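Hadance (packing system)

Hadance is a robotic system for handling fruit and vegetables in small shops, markets and packing rooms. It is developed by the company Kamumitz and sold as a kit with software, a set of hands or grippers, and a yearly service plan. The system is used mainly for produce that is easily damaged and has no regular shape, such as grapes, salad leaves and cherries. The name is used both for the software and for the complete kit.

Background

Work on Hadance began as a study of how shop workers fill bags by hand. The first version could handle only round, firm fruit. Apples and oranges were lifted one at a time and put into a tray. Shop owners who saw this version said that the task was too simple to be worth the price, and the company changed its plan. The second version was directed at bunches and mixed orders.

The project leader, Leonardo Martinelli, has described the bunch of grapes as the standard problem of the field. A bunch has no fixed form, it swings when it is carried, and the single berries can come off if the fingers close too strongly. For this reason grapes have a central place in the Hadance exercises, and a customer usually sees them in the first demonstration.

Bagging

In the bagging task the system takes one product from a crate or table and brings it to an open paper bag. The bag must stand upright before the task starts. The fingers approach the bunch near the stems, close slowly, and lift it above the opening. The bunch is then lowered until its lower end is inside, and only after this do the fingers open.

A small camera at the wrist gives a close view of the product and of the bag during the last part of the movement. With dark grapes the bunch hides a part of the bag opening, so the software keeps in memory the position of the bag edge from the moments before.
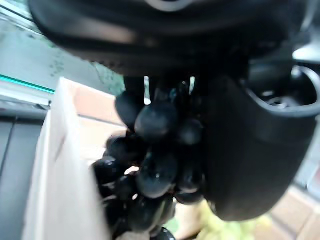 Crates and sorting

The kit can be used with different types of machine, from a single arm with a two-finger gripper to a robot with two arms and hands with several fingers. In the sorting task the products lie in open wooden crates, and the robot must choose the kind that is named in the order. Dark and pale grapes are often placed together in one crate, as the color is then the main difference between them. Leaves make the choice harder, because they can cover the place where the fingers should close.

Artificial fruit is common in training and in public displays. It keeps its shape for months and permits the same exercise to be repeated 500 times without waste. The company advises customers to finish their preparation with real fruit, which is heavier and less even.

Crates with slatted sides are preferred to closed boxes. The slats give the software clear lines from which it can find the position of the crate, also when a hand covers one corner. The customer may place the crates on a table or on a mobile platform, but the height should not be changed during an order.

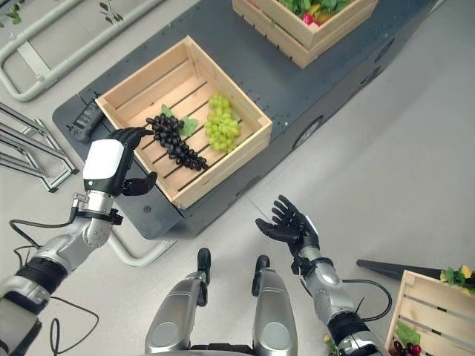
According to Zohreh Shojaei, the sorting is the stronger half of the product, and a shop that sells only one kind of grape would gain little from it. She has also written that the manual explains the crate setup well but gives too little space to the care of the fingers.

Versions and service

Two versions are on offer. Hadance Amus is the basic one and contains 20 prepared tasks. Hadance Bassi contains 91 tasks and permits the customer to record new ones by guiding the arm. The yearly service plan includes software updates and one visit by a technician. Replacement finger covers are sold separately, in packs of 20.

The manual has 139 pages. A shorter guide for shop workers, with the daily cleaning steps and the stop procedure, was added in August.

Limits

Hadance does not judge if fruit is ripe or spoiled. Paper bags that have fallen over must be set up again by a person. The system works more slowly than a trained worker, and the company recommends it for orders prepared outside opening hours.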